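Print this page | E-mail to a friend
Filed under: Workshop tips > Teaching a robot by hand
13 comments | 79 shares

Clear the floor before you start guiding the arm. Leads and chair legs catch the operator's feet as well as the machine's, and a stumble goes into the recording with everything else. Keep each run short – nine seconds of steady movement is easier to copy than a long one with pauses.

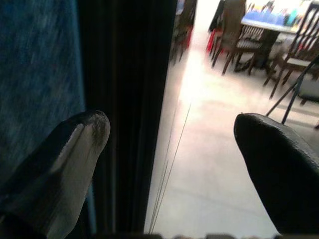 Check the finger pads between sets. A glossy, scuffed tip grips differently from a matt one, so change both together and note the run number (our last pair went on at run 3854). Under remote control, close the fingers slowly and stop at first contact. Delete any run where you had to correct the grip twice.

Bekbridge workshop notes, March 2023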